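Katside visit report, 3 Jul 2020

The club's summer visit was to the Katside training ground, home of the Cluson women's rugby side. It had been planned for May and was moved when the ground closed. Seventeen of us signed up in the end, and we were split into two groups at the gate.

Morven Halliday, the head groundskeeper, took the first group. The main pitch was relaid last year on a sand base and she had only cut it that morning, so we were asked to stay behind the rope. The seed is a ryegrass mix from Girum. The far 22 drains badly after heavy rain and she would like it dug out again, but the money has gone on floodlights. The posts were down for painting and lying along the touchline.

The old stand holds 800 and is the only covered seating. With the grass bank opposite, the ground can take 2,000, which it last did for the Adams Cup semi-final. Cluson lost that one 19-17 to a penalty in the last minute, and several people in our party still wanted to talk about it.

Petronella Ngubane, the forwards coach, met us by the scrum machine. Players were training in small groups, with no contact work, so we saw line-out footwork without the lift and a lot of passing across a grid. She said the front row had kept their weight programme going at home and had come back in better shape than the backs. Her main worry is hooker, where both of last season's players have moved away. Refilwe Sithole has been throwing in at training and may start there, although she has played all her rugby at flanker.

The gym is across the car park in what used to be the bowls hall. It has a sprung floor at one end, racks along the back wall and a physio room behind a half-height partition.

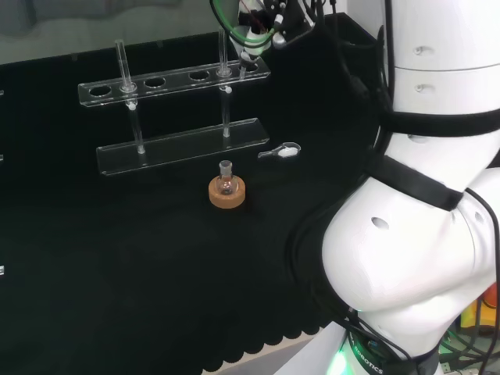

Changing rooms were closed to visitors, so we went straight through to the clubhouse terrace for tea. Morfudd Humphreys gave a short talk on the fixture list, which is still in draft. The first home match is likely to be against Adams, and season tickets will stay at last year's price. Marietjie Potgieter asked about the junior section and was told that under-15s will train on the bottom pitch once it has been marked out.

Parking was easy – use the second entrance, as the first is for deliveries. The path to the bank is steep and has no handrail. Anyone who wants to go on the next visit should give their name to Marietjie.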